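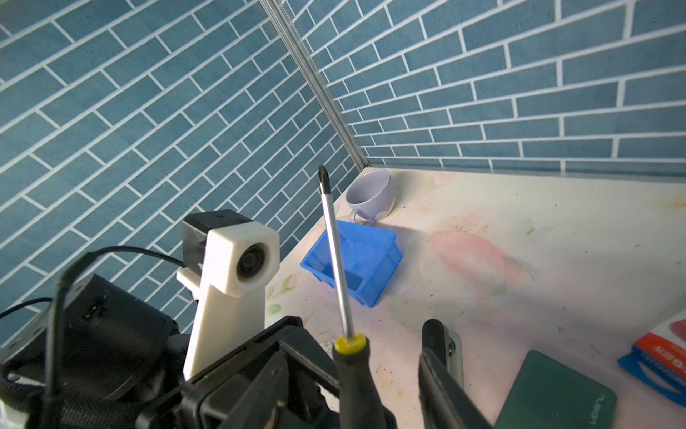 The Phillips, tip up, in the corner with the blue brick.

My mother left me the screwdriver and my sister the house in Bridilport, and for the first year I thought my sister had come out ahead.

It was a good screwdriver. Long shaft, black handle, a yellow collar like a canary that had given up on flight. My mother had bought it in Kornport with her first paycheck from the Zernura ferry, and she used it on everything, including things that had no screws. She opened paint with it. She stirred the paint with it. She once used it to point out a constellation to a man who wanted to marry her, and he took the hint and went home.

My sister called in October.

"The pantry door is off," she said.

"Off how?"

"Off the house."

I drove up with the screwdriver on the passenger seat. It was 30 miles and I did put the belt across it. There is a turn near the Gounder bridge where things slide.

The door was lying in the hallway with a cup of coffee on it. My sister had been walking around it for 2 weeks and had begun, I could see, to think of it as a table. She had bought a drill to put it back. The drill was still in its box, and the box was holding up one end of the door.

"It needs charging," she said.

"When did you buy it?"

"It needs a lot of charging."

We lifted the door between us, once she'd moved the coffee, and I started on the top hinge. The screws had been painted over in cream, then green, then a color my mother called oyster and everyone else called cream. I dug the paint out of each slot with the corner of the tip. My sister held the door and told me I was doing it wrong in exactly the voice we had both been raised on, and I said so, and she said well, somebody has to.

The third screw wouldn't bite. It went around and around in its hole like a guest looking for the bathroom.

"Matchstick," said my sister.

"What?"

"She put a matchstick in. Then the screw."

I had lived in that house for eighteen years and never seen her do it. My sister got the matches from the drawer by the stove, broke the head off one, and pushed it in with her thumb. The screw went in tight. I was a little put out. I'd believed that I was the one who had paid attention, and that this was why I'd been given the tool.

We hung the door. It closed, opened by itself, thought it over and closed again. It had always done that.

"You could leave the screwdriver here," my sister said. "The house is coming down one piece at a time. The bathroom cabinet is next, I can hear it."

"You have a drill."

"I have a box with a drill in it."

She offered me the soup tureen for it. Then the soup tureen and 400 dollars, which I happened to know she didn't have. I told her she was welcome to call me whenever something fell off.

She called 5 times before Christmas. The cabinet, the mailbox, two drawer pulls, and a towel rail that showed, when I knelt down to look at it, fresh scratches around both screws and a butter knife lying in the tub.

I put the rail back up. She made soup.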